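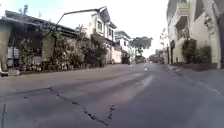

Vie de quartier : questions fréquentes sur le vide-grenier de printemps

Le vide-grenier du lotissement Memberg se tient chaque année en April, pardon, au mois d'avril, dans les rues du quartier et devant les maisons. Les réponses qui suivent valent pour les exposants comme pour les visiteurs. Mise à jour du 12/9/24.

Qui peut tenir un stand ?

Les habitants du lotissement et ceux des rues voisines jusqu'à l'ancienne usine Sæther. Les personnes extérieures peuvent s'inscrire à partir du moment où les riverains ont été servis, dans la limite des emplacements restants. Les vendeurs professionnels ne sont pas admis, y compris pour la vente de fleurs ou de plants de légumes.

Combien coûte un emplacement ?

22 euros pour un emplacement de quatre mètres. Il est possible d'en prendre deux à la suite, pas davantage. Les enfants de moins de douze ans qui vendent leurs jouets sur une couverture ne paient rien, à condition d'être à côté d'un adulte inscrit.

Comment s'inscrire ?

Le formulaire se retire à la boulangerie Flillitz ou auprès de Piyumi Mridha, qui tient le registre. Il faut y joindre une copie recto verso de la pièce d'identité, l'attestation sur l'honneur signée et le règlement par chèque. Un dossier incomplet n'est pas mis en attente, il est rendu. Les inscriptions par téléphone ne sont plus possibles.

À quoi sert l'attestation sur l'honneur ?

C'est une obligation légale. Un particulier peut participer à deux ventes au déballage par an et ne peut y vendre que des objets personnels et usagés. L'attestation certifie que vous respectez cette règle. Le registre est ensuite déposé en préfecture.

Puis-je choisir ma place ?

Les riverains qui le demandent sont placés devant chez eux. Pour les autres, l'attribution suit l'ordre d'arrivée des dossiers. Si vous voulez être à côté d'un ami, déposez les deux dossiers dans la même enveloppe.

À quelle heure faut-il arriver ?

L'installation se fait entre 6 h et 7 h 45. Les voitures doivent être sorties des rues à 8 h, heure d'ouverture au public. Une place non occupée à 8 h est considérée comme libre et peut être donnée à quelqu'un d'autre, sans remboursement. Fin de la vente à 17 h. Aucun véhicule ne rentre avant 17 h 15, même pour un meuble lourd.

Où se garer ?

Sur le pré situé derrière le stade Kusby, accessible par la route du bas. Le parking est gratuit. En cas de sol détrempé, le pré est fermé et il faut utiliser le parking de la salle des fêtes. Le stationnement sur les trottoirs est verbalisé, cela a été le cas l'an dernier pour plusieurs visiteurs.

J'habite dans le périmètre, pourrai-je sortir ma voiture ?

Non, pas entre 8 h et 17 h 15. Pensez à la garer ailleurs la veille au soir. Les soins à domicile, les urgences et les personnes à mobilité réduite font l'objet d'un passage accompagné au pas. Prévenez Selvaraj Begum quelques jours avant si vous êtes dans ce cas.

Les tables sont-elles fournies ?

Non. Apportez vos tables, tréteaux, chaises et de quoi vous protéger de la pluie ou du soleil. Les barnums sont acceptés s'ils sont lestés. Il est interdit de planter des piquets dans la chaussée ou d'attacher des cordes aux clôtures et aux haies des riverains.

Que peut-on vendre ?

Vêtements, livres, vaisselle, jouets, outils, petits meubles, disques, vélos. Sont interdits les armes, même anciennes, les animaux, l'alcool, les médicaments, les copies de films ou de jeux et les sièges auto pour bébé accidentés. Les appareils électriques doivent fonctionner. Une rallonge est disponible au stand d'accueil pour les essayer.

Peut-on vendre à manger ?

Non, la buvette est le seul point de restauration. Elle propose du café, des boissons fraîches, des crêpes et des saucisses-frites à partir de 11 h 30. Les gâteaux faits maison peuvent être remis à la buvette, qui les vend au profit de la caisse du quartier.

Que se passe-t-il s'il pleut ?

La vente a lieu. Elle n'est annulée qu'en cas d'alerte orange ou rouge de la météo. Les chèques sont alors rendus ou détruits, au choix de l'exposant. Pour un désistement de votre part, le remboursement est possible jusqu'à dix jours avant.

Que faire des invendus ?

Vous les remportez. Rien ne doit rester sur la chaussée ni au pied des murs. Un chèque de caution de 30 euros est demandé à l'arrivée et restitué au départ, une fois l'emplacement vérifié par Prasanna Gunawardena.

À quoi sert l'argent récolté ?

L'édition précédente a rapporté 1 213 euros, buvette comprise. Sur cette somme, 495 euros ont payé la location des barrières et l'assurance. Le reste a servi au goûter des enfants et à la réfection du panneau d'affichage.

Les chiens sont-ils acceptés ?

Oui, tenus en laisse courte.

Qui contacter pour une autre question ?

Sabina Matubbar pour les inscriptions tardives, Habibur Gamage pour la buvette et le matériel. Leurs numéros figurent au dos du formulaire.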